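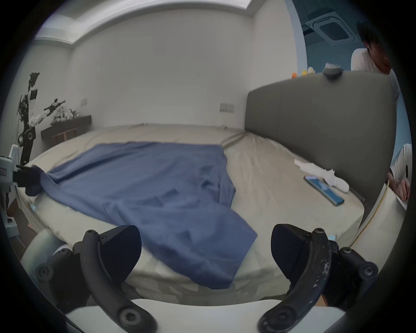

Nemura, November

Comparison of Two Gripper Pad Types for Handling Cloth on a Bed
Project Report, Drultura Technical College, Department of Automation

1. Purpose
The project examined how the choice of finger pad affects the handling of soft household textiles. Cloth was selected because it has no fixed shape and because earlier coursework in the department had dealt only with rigid parts. The bedroom setting was kept for all sessions, with a beige sheet on the mattress and a blue cloth as the main test item.

2. Equipment
The hand-held gripper has two curved black fingers with flat dark pads on a white body. Its camera looks out over the fingers, so both pads remain in view during an approach. The white robotic arm worked from the side of the bed and was used to hold a corner of the cloth. Control software was supplied under the Fedbridge teaching license. Two pads were compared: the standard flat pad and a ribbed pad cut from Bitar sheet rubber.

3. Procedure
Each pad was tested in 13 trials per task. There were three tasks: picking up a corner, pulling the cloth toward the foot of the bed, and releasing it at a marked point. Results were recorded by hand at the bedside. A trial was counted as failed if the cloth left the fingers before the release point or if the sheet underneath was lifted along with it.

4. Results
In the corner task, the flat pad failed in four trials and the ribbed pad in two. Most failures with the flat pad occurred when the fingers closed on a single layer. In the pulling task the two pads performed equally, with three failures each. The ribbed pad was slower to release, and on lighter fabric it left visible creases.

5. Limitations
The wide-angle view bends straight lines toward the edge of the picture, and distances there were difficult to judge. The operators differed in experience, which was not corrected for. Wear on the outer edge of the fingers was noted but not measured.

6. Further Work
The department intends to repeat the corner task with a thicker cloth and to record closing force in each trial.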